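Built-In Wardrobes and Hallway Storage: Your Questions

We love talking about fitted storage, and these are the things people ask us most when they start planning with Wavia. Have a read, grab a tape measure, and enjoy it – planning is a really fun part! 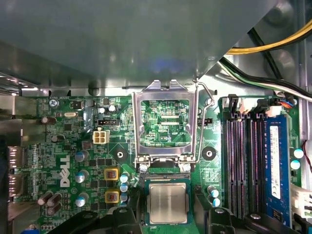 Reading time: 3 minutes

Where should I start?
With your clothes! Pull everything out on a Saturday morning and sort it into long hanging, short hanging and folded. Most people find they own far more folded things than they thought, and that changes the whole layout. Then measure the wall in three places: floor level, waist height and just under the ceiling. Walls are rarely straight, and we plan from the smallest number.

How deep does a wardrobe need to be?
We like 60 cm on the inside for a regular hanging rail. If your room is tight, our Flerklow range uses a pull-out rail that runs front to back, so the cabinet can be a lot slimmer. It's one of our favorite pieces and works beautifully in a hallway.

Can you build under a sloping ceiling?
Yes, and we love these jobs. Drawers go at the low end, shelves in the middle and hanging space where the ceiling is highest. Our fitter makes a cardboard template of the slope before anything is cut, so the top panel follows your ceiling and not somebody's guess at it.
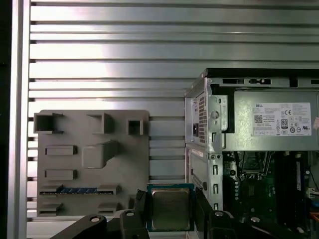 The template visit takes nearly 60 minutes, and it helps a lot if the wall is clear by then. Leave the baseboards where they are. We'll notch around them or take them off, depending on what you picked at the design stage.

What finishes can I choose from?
There are 21 painted colors and four wood finishes. The Iverholm oak is the one everybody strokes in the showroom! Order samples and tape them up at home for a few days, because a green that looks soft at noon can go nearly gray by lamplight. The first five samples are free.

Sliding doors or hinged?
Hinged doors let you see everything at once. Sliding doors save floor space, so they're great when the bed sits close to the wardrobe. If you have less than 60 cm between the two, go for sliding.
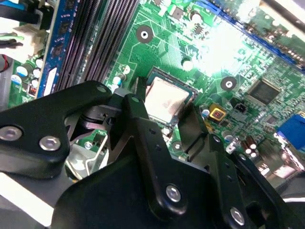 How long does it take from order to fitting?
Allow 30 working days for painted doors and a week more for oak. Fitting a single wall usually takes one day, and a full dressing room takes two or three.

Do I have to be home while you work?
Only at the start and the finish. We'd like to walk through the plan with you first, and then show you how to adjust the hinges before we leave.

Can I see one in person?
Please do! The Jakubowski Street showroom has six full-size wardrobes you can open, slide and poke around in. Bring your measurements and your longest coat.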